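Arm down again, or: why I was late for everything in September

Quick one, I've got 5 minutes before the next run.

So the gripper fault is back. Same as last time, arm goes to the bin, starts coming down, then just keeps pushing like the rim isn't there. No error. Nothing on the pendant. First I knew of it was the noise, a sort of creak, and I hit the stop. Bin fine. Finger pad scuffed, my nerves worse.

Went through the logs with tea. 744 picks clean, then this one. The force limit was set to 31, which is right, that's what we've always had. Except the arm wasn't reading it. The Meltia update had put the limits in a new file and left the old one sitting there looking perfectly healthy. I'd been editing the old one for days. Days!
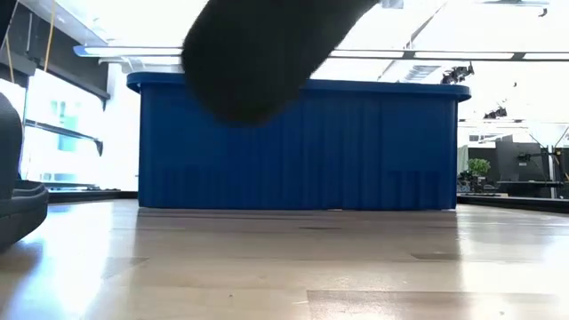

Rang Ingeborg Mühlbauer at Wesance, who was very patient with me. She reckons the controller falls back to its own default when it can't find a limit, and the default is 600. Six hundred! Into a plastic bin. Or a hand, and that's the bit that kept me up. I do reach in there. Everyone does. Not any more, stop pressed first, every time, even for one dropped part.

Anyway. Changes so far:

Old file deleted, not renamed, deleted.
Limit gets printed on screen at startup and I have to type yes to it.
Speed right down untill I trust the thing again.

Rojanasak wants the Flurnura demo to go ahead as planned. I've said only if it refuses to move when a limit is missing, and that's a change on Wesance's side. Ingeborg is asking. No answer yet.

Also the scuffed pad needs swapping and I can't find the spares. If you borrowed teh box, please bring it back.

Right, run's up.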